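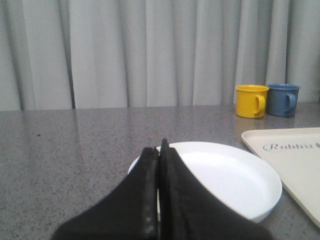 4.2 Aufbau in der Gemeinschaftswerkstatt

Der zweite Arm, den wir intern Zonix nennen, entstand über mehrere Monate in der offenen Werkstatt in Nutonen, also unter Bedingungen, die mit einem Institutslabor wenig zu tun haben und die wir gerade deshalb etwas ausführlicher schildern möchten. Wer an einem solchen Ort baut, teilt sich die Standbohrmaschine mit den Fahrradleuten, räumt abends seinen Platz und freut sich, wenn am nächsten Morgen noch alle Schrauben in der richtigen Dose liegen. Für die Konstruktion hieß das vor allem, dass sich jedes Teilsystem in kurzer Zeit ab- und wieder anbauen lassen musste. Wir haben den Sockel daher auf eine Klemmplatte gesetzt, die an gewöhnlichen Tischkanten Halt findet, und sämtliche Leitungen durch eine einzige Steckverbindung geführt.

Als Versuchsaufgabe wählten wir das Decken und Abräumen eines kleinen Essplatzes. Die Aufgabe ist jedem vertraut, die Gegenstände kosten wenig, und trotzdem steckt darin fast alles, was einem selbst gebauten Greifer Mühe macht: flache Ränder, dünne Stiele, glänzende Oberflächen und Henkel, die nie dort stehen, wo man sie gern hätte. Abbildung 7 zeigt eine Anordnung mit Tablett, Teller, Besteck und Bechern.

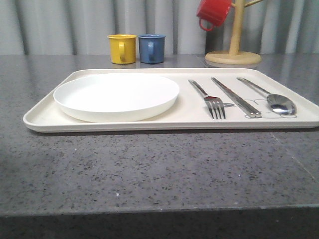 Abb. 7: Anordnung mit Gabel, Metallstäbchen und Löffel rechts neben dem Teller; dahinter der gelbe und der blaue Becher sowie der Becherständer aus hellem Holz mit dem roten Becher.

Beim Besteck hat uns die Tiefenschätzung am längsten beschäftigt. Blankes Metall spiegelt die Umgebung, und das Verfahren, das wir aus dem Vorgängerprojekt Flores übernommen hatten, setzte den Greifpunkt am Löffel wiederholt zu hoch an. Wir haben einiges versucht, vom Umstellen der Lampen bis zu einem matten Spray, das wir an Gegenständen, von denen später gegessen wird, dann doch lieber nicht verwenden wollten. Am Ende blieb es bei einer recht schlichten Lösung: Die Höhe wird für alle flach liegenden Teile aus der Ebene der Unterlage abgeleitet, und der Arm senkt sich das letzte Stück langsam ab, bis der Motorstrom einen Kontakt meldet. Elegant ist das vielleicht nicht, aber es ließ sich an einem Nachmittag einbauen und hat seither keine Fingerspitze mehr gekostet.

Mit dieser Einstellung führten wir 76 Greifversuche an Bestecken durch, von denen 74 gelangen. Bei den 2 Fehlversuchen rutschte jeweils die Gabel beim Anheben zur Seite. Wir vermuten die Ursache in der Form des Stiels, der sich zum Ende hin verjüngt – mit einem etwas weicheren Fingerbelag wäre vermutlich auch das zu beheben, nur war zu diesem Zeitpunkt in der Werkstatt keiner mehr vorrätig, und wir wollten den Belag mitten in einer Reihe ohnehin nicht wechseln. Die Metallstäbchen griffen wir stets als Paar. Einzelne Stäbchen haben wir zwar außerhalb der Reihe ausprobiert, die Ergebnisse schwankten aber so stark, dass wir sie nicht mitteilen.

Die Becher verhielten sich gutmütiger. Gegriffen wurde am Rand, der Henkel diente nur der Ausrichtung. Stehen zwei Becher dicht beieinander, so bleibt den Fingern wenig Raum, und die Bahnplanung muss von außen anfahren. Das Aufhängen am Ständer gelang uns bislang nur mit vorgegebener Lage der Zapfen; eine freie Erkennung steht noch aus und ist Gegenstand der laufenden Arbeit.

Ein Wort noch zur Wiederholbarkeit, nach der wir in Braltemton nach unserem Vortrag mehrfach und sehr freundlich gefragt wurden. Die Kalibrierung zwischen Kamera und Arm hielt nach dem Festklemmen bis zu 36 Stunden, danach war eine leichte Drift zu erkennen, die wir auf das Nachgeben der gedruckten Halterung zurückführen. Wir kalibrieren inzwischen vor jeder Sitzung neu und haben uns daran so gewöhnt wie andere Leute an das Kaffeekochen. Wer den Aufbau zu Hause nachvollziehen möchte, sollte die Halterung mit dickeren Wänden drucken, als es unsere erste Teileliste vorsah, und die Klemmplatte nach der ersten Stunde noch einmal nachziehen. Die überarbeitete Liste liegt seit Dezember bei den Bauunterlagen, ebenso die Greifparameter für alle hier genannten Gegenstände.

36 Mal geteilt · 2 Kommentare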